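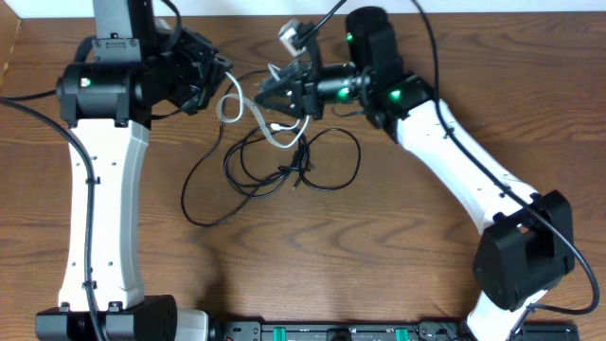 Last updated: Mar 23, 2026

In defence of the table with nothing to do

Every table I have owned has been a shelf with ambitions. It arrives, it is admired, and within a week it is holding post. I once kept a Gonlow catalogue on mine for so long that the wood underneath stayed a different colour, and I came to think of the pale oblong as a feature.

So I have become tiresome on the subject of bare wood. I mean proper grain, the wavy brown sort that you can follow with a finger while somebody explains their mortgage. People pay good money for it (the Muvel I wanted was £1,441, and I did not buy it) and then they cover it. First comes the runner, then the mats to protect the runner, then a bowl. The bowl has no fruit in it. It has batteries, a key to a previous house and 56 pence.

The usual argument is that wood marks. Of course it marks. My grandparents' table in Nustutcombe had two burns and a gouge, and we ate off it every Sunday without anyone being taken ill. A table under a wipe-clean cloth is being saved for a visitor of such importance that I doubt they would come to ours.

My own rule, which I break, is that whatever is on the table at bedtime goes somewhere else. It may go on the stairs. I am told this is worse. But in the morning there is a stretch of plain brown wood against a plain wall, and I put my cup down on it, without a coaster, and feel like a landowner until the post comes.

By April I expect there will be seed trays.

Recent
The Romaniuk chair, two years on
Coasters: a grudge
What the spare room is for
Against the decorative bowl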